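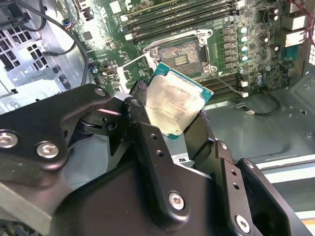 Pellmont Technical Center
Server Hardware Basics
Handout 12: Removing and Seating a Socketed Processor

Covers the LGA socket, the parts around it, and the order of work for changing a CPU. Read it before the bench session. Memory and expansion cards are in Handout 13.

1. Terms

LGA stands for land grid array. The processor has flat gold pads (lands) on its underside, and the contacts that touch them are in the socket on the motherboard. On older PGA parts the pins were on the processor itself. On an LGA board, bent contacts usually mean a new board.

Substrate: the thin base the processor is built on. Its edges are where you hold the part.

Heat spreader (IHS): the metal lid on top. The heat sink presses against it, with thermal paste between the two.

Load plate: the hinged metal frame that holds the processor down.

Retention lever: the thin rod beside the socket that locks and unlocks the load plate. Some sockets have one, some have two.

2. Finding your way around the board

Locate the socket first, then work outward. With the heat sink off, the load plate is the brightest thing near the middle of most boards.

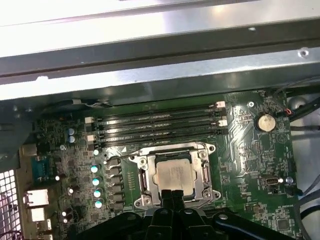 Photo: Stolteck bench set, Pellmont Technical Center

The long black slots above the socket are for memory. They are empty on this board, and the white latches at the ends are easy to spot. The black square parts to the left of the socket are power chokes, with a row of capacitors next to them. Find the small white triangle printed on the board near the socket's upper left corner. Many boards carry marks of this kind, so check the board manual before using one as a guide to pin 1. The mark to match at seating is the one on the processor's own corner.

3. Removal

Shut down, unplug the power cord, and hold the power button in for a few seconds. Put on the wrist strap and clip it to bare chassis metal.

Loosen the heat sink screws in a cross pattern, a couple of turns each. If the heat sink sticks, twist it gently from side to side. Do not pull straight up. Old paste can grip hard enough to drag a processor out of a closed socket.

Press the lever down, move it out from under its hook, and let it rise under control. Open the load plate fully. Lift the processor straight up by two opposite edges and set it in a tray, pads down, with nothing else in that compartment.

4. Cleaning

Paste left on the heat spreader dries out and goes on unevenly under a new layer, so all of it comes off.
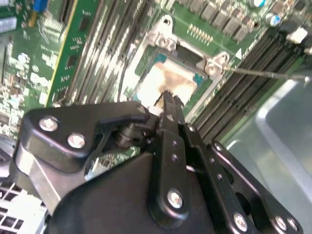 Use a lint-free wipe with isopropyl alcohol and work from the edges toward the middle. Change wipes often. Keep paste off the substrate and well away from the socket contacts. If some does get into the socket, stop and tell the instructor — do not try to wipe it out.

The printing on the lid should be readable when you finish. Copy the part number onto your worksheet.

5. Seating

Check the open socket under a lamp from two directions. The contacts should make an even pattern, and one that is bent will usually catch the light differently from its neighbors.

Hold the processor by its edges and match the corner mark and the notches to the socket.
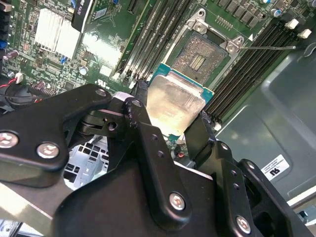

Lower it level and let go. It should drop the last little way under its own weight. Never slide it or press on it to make it fit. If one side sits high, lift it straight out and look again.

Close the load plate, then bring the lever down and hook it. The lever takes firm pressure, and a slight creaking sound is normal.

6. Worksheet

Record the board model, the processor part number, and the condition of the contacts before and after. Worksheets are due Sun 24 January.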